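Clearing the Table at Graswood

By the Graswood newsletter desk
18/02/2024

Print this page
E-mail this page

The woman who looks after the shared workroom at Graswood has been doing it long enough to have opinions about tables. She asked to be left out of this piece by name, on the grounds that everybody in the building knows who she is anyway, and then talked for most of a morning.

The room is used for small jobs. People come in to wrap glasses, sort odds and ends, mend a lamp or put together a box for somebody who is moving. There are 243 people on the key list, and she thinks 40 of them use the room in a normal month.

"The first thing I did was get the two tables pushed together," she said. "Before that they stood on opposite sides and each one collected its own junk. Now you have a near half and a far half. The near half is for what you're working on. The far half is for what you'll need in a minute."

The seam between the two is a nuisance. Crumbs get into it, and so do pins. She runs a butter knife along it every couple of weeks and then wipes both halves with dish soap and warm water. She has tried stronger cleaners and does not recommend them on a pale top.

"You will get marks," she said. "A pale table shows everything. I still like it better than a dark one, where you put your sleeve in something before you know it's there."

Glass is what she worries about most. She learned to pack it at Neltumis, a secondhand store in Wastidberg where she worked for 17 years, and she still does it the way she was taught. Bottles and glasses are kept apart on the table. A bottle with anything left in it is dealt with before any wrapping starts, and the caps get checked by hand.

"A wine glass breaks at the stem," she said. "People stuff paper in the bowl and think they're done. The bowl needs some, sure, but pad the stem until it's as thick as the foot. Then roll the whole thing from a corner of the sheet."

She stands glasses upright in the box and puts nothing on top of them. Clear things she handles first, while there is still space around them. A clear bag on a pale table is easy to miss, and she has swept small parts into the trash inside one.

Her other habit is the row at the back. Cups, tape and whatever else belongs to the job are lined up against the wall before she begins, and each thing goes back to its place in the row after it is used. 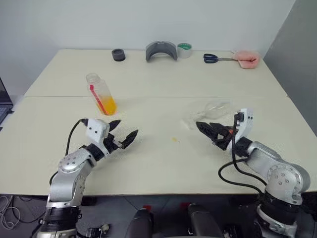
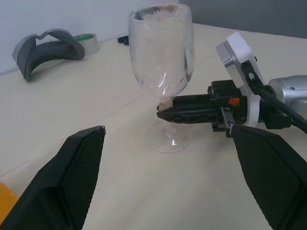
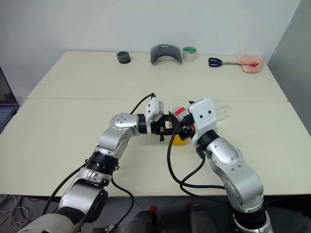

Erdős, a regular in the room, does not agree about the row. Things at the back are too far to reach if you are short, Erdős said, and anyone leaning over for the tape is leaning over the glassware. A tray at one side would do the same job and could be carried off when the table is needed for something bigger.

She has heard this before. "We tried the tray," she said. "It was fine for a while. Then it had batteries in it, and a sock, and somebody's keys. A tray has sides, so people fill it. A row along a wall, you can see when it's getting too long."

She does give way on the reach. For short people, or for anyone packing more than a few glasses, she now suggests bringing the tape forward at the start and leaving it on the near table until the box is closed. Erdős called that half a solution and has gone on using a baking sheet from home.

Tape is a sore point in general. The room goes through 20 rolls a year, and she buys it herself and puts in a slip for the money. She folds the end under when she is finished with a roll and would like others to do the same. She has stopped putting up notes about it.

Asked how long a proper clear-up ought to take, she said nearly 20 minutes for the two tables, if the person before you left them in decent shape. Bottles go first, then bags, then anything small enough to roll. Wiping comes last, starting from the wall and working forward, and the cloth is hung over the radiator pipe.

"I don't mind if somebody leaves a job out overnight," she said. "Leave it on the near side and put a piece of paper by it with the date. If there's no paper, I put it away, and then they have to come and ask me."

In April the floor is being redone and the tables will have to come apart for a few days. She has already marked the legs with pencil so they go back the same way around - the far one has a short leg, and there is a folded card under it that she wants kept.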